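Household Basics, Unit 4: Laundry You Can Live With
Handout to go with the September session

Bring this sheet with you, because I'm going to wave it around a lot and it's easier if you have your own copy to scribble on.

Last time we finished with stain treatment and ran out of clock (my fault, I got going on candle wax). So we're picking up at the point where the load is sorted and you're standing in front of the machine. I know most of you have done this a few hundred times already. So had I when I started teaching it, and I still had the detergent wrong!

Loading

Front loaders need room for the clothes to fall. Put everything in dry and loose, then lay your hand flat on top of the pile. If your hand fits between the laundry and the top of the drum with a little space to spare, you're good. If you're leaning on the door with your hip, take out a pair of jeans.

Shake things open as they go in. A bath towel that goes in as a wad tends to come out as a wad, and the middle of it never got a proper rinse. Same with socks – unball them, please, I beg you every term.

Check pockets. Zip zippers. Hook bras, or better yet put them in a mesh bag. Sheets go in one at a time and not wrapped around each other, or you'll find every washcloth you own living inside the fitted one.

Detergent

High-efficiency detergent only, and less than you think. For the machines in the Bodin building I use 2 tablespoons for a normal load, and a bit more if it's gym clothes or garden clothes. Too much soap leaves a film, the film holds on to smell, and then people add more soap. Round and round we go.

Fabric softener: skip it on towels. It coats the loops and they stop drinking up water. If your towels already feel waxy, try one cycle with no detergent at all and half a cup of white vinegar, but look in your machine's manual first. Some makers would prefer you kept vinegar away from their rubber parts.

Picking a cycle

I've handed out the cycle chart separately (the green one from Skindell Hall, not the old yellow one, which has an error in the delicates row). The short version is that cold and normal will handle most of what you own. Warm for sheets and towels. Hot when somebody's been sick, and only if the care tag allows it.

About those tags. The tub shape is washing, the triangle is bleach, the square is drying and the little iron is, well, the iron. Dots mean heat, and more dots mean more heat. A line under the tub means be gentler, two lines means gentler still.

Unloading

This is the part people rush. Open the door all the way so you aren't fighting it, and put your basket right under the opening. Pull pieces out one by one. When something feels stuck, stop tugging and find what it's twisted around – I stretched the sleeve of a very nice sweater learning that.

Give each piece one hard snap before it goes in the dryer or on the rack. It takes a second and saves you most of the ironing. Then put your whole arm in and feel around the top of the drum, where single socks like to stick.

Don't leave a wet load sitting overnight. If you forgot and it smells sour, wash it again. Drying it will not help, I've tried.

Looking after the washer

Wipe the rubber gasket after your last load of the day, and get a finger (in a rag) down into the fold. Hair, coins, and a surprising amount of gray fluff. Wipe the inside of the door glass too. Then leave the door ajar so the drum can air out, unless you have toddlers or a cat, in which case close it and open it when you're there to watch.

Run an empty hot cycle once a month. Clean the drain filter every couple of months, with a shallow pan and an old towel on the floor first.

For next session

Bring 12 items from your own laundry, clean, with the tags still readable. We'll sort them in pairs and argue about the wool.

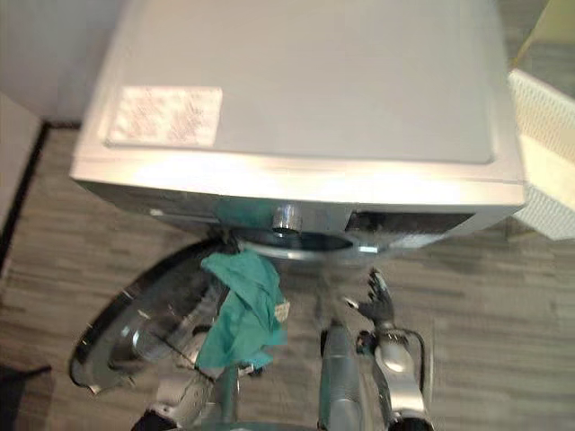 Text and handout: your Unit 4 instructor, Povar Home Skills Program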